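Home | Diary | Garden | Letters | About

27 Nov 2024

5 min read

Woke up with the cold I swore I wasn't getting. Mirsad had it first, sniffling all over the car on the way back from the coast, and he told me it was dust. Dust! So today was tea, toast, and finally going through the notebook from our August trip, which I've been putting off since we got home.

I'd forgotten how much I wrote down. There are 14 pages on Skolirport alone, and we only stayed there two nights. Half of it is ferry times (all wrong, they'd changed the schedule) and the rest is me going on about the fish soup at Vanags. I still think about that soup. Dill, a lot of butter, and something sour I never worked out. I tried making it tonight and it tasted like hot milk with a fish in it. Ate it anyway, couldn't taste much by the second bowl.
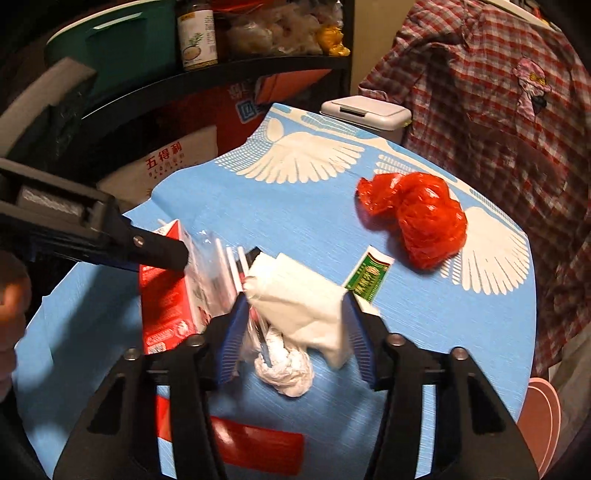

Tissues on the blue cloth. It's been that kind of week.

Kristaps called around lunch, very pleased with himself, to say he's found the name of the hill we climbed. He's been going through old maps for it. I had it down as Hurkance and he says no, Hurkance is the village at the bottom and the hill doesn't have a name at all on anything printed before his grandfather's time. We argued about it for so long that my tea went cold — and then he wanted to argue about who had carried the backpack. I carried the backpack. It's in the notebook, in ink, with a drawing.

Started a list of things to put in the album and gave up at 13. Too many pictures of gates. I do love a gate, though.
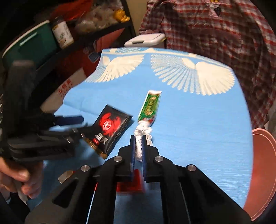
Later, same day

Slept two hours on the couch and felt a bit more like a person. Mirsad came by with lemons and the Standar, the little local paper his aunt mails him, and read me the letters page in a very serious voice. Somebody is furious about the new bench by the harbor. Somebody else wrote in to defend the bench! I laughed until I coughed, and then he made me gargle salt water, yuck.

We've agreed to go back next summer, all three of us, and this time I'm booking the room with the stove. Kristaps can bring the maps. 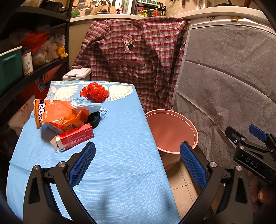
Mask and a snack wrapper at the far end of the table.

Bed now, with the lemons on the nightstand and the notebook open to the ferry page.

2 comments | 5 shares

Older | Newer | Back to top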